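### 3.2 Bench tops and what ends up on them

The survey looked at shared workbenches in the Waston building, the ones with light wooden tops and white bodies. We wanted to know which objects stay put and which drift. Notes taken by Eamon Mulligan, mostly at 9 in the morning before anyone had a chance to tidy. No warning given to users.

Objects were sorted in 3 groups. Stock (rail, brackets, foam), tools, and personal items, mainly drinks. Small bottles were a nuisance to sort, labels often facing the wall, so they went under tools unless someone claimed them. Foam went under stock even when it was plainly being used as a rest for something else. This matters later for the totals in 3.4.

Fig. 4 is typical of a working bench: paper coffee cup upright on the wood, a pale yellow foam block, a length of aluminium rail lying diagonally. Second bench with its own foam pad, on a black tray. Storage close by, a black rolling chest with drawers.

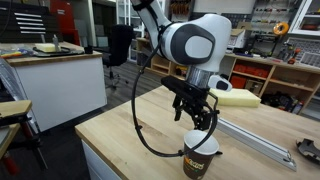 **Figure 4.** Wooden-topped benches with mixed stock and a paper cup. Tool chest and red cabinet behind.

Does a cup count as clutter if its owner is still at the bench? In our scheme it counts from the moment it is put down, whoever is standing there, as the space is taken either way.

Long pieces were the worst for space. A rail laid at an angle uses up far more bench than its width suggests, the corners either side get treated as spare and fill with offcuts. We measured usable area with a 600 mm square card, moved along the top untill it no longer fitted flat. Crude but quick. Hartono used a similar card for kitchen worktops and got the same sort of problem with chopping boards.

Personal items behaved differantly. Put down near the front edge, within reach, then pushed back when the work needed room. Users asked about this mostly said they hadn't noticed. One said the cup shelf by the door was too far away, and it is a fair walk, 20 paces from the end bench.

Trays helped a bit. Things on a tray got moved together, things off it got moved one at a time or left. We did not test tray size. Drawer storage is dealt with in 3.3, along with the labelling trial.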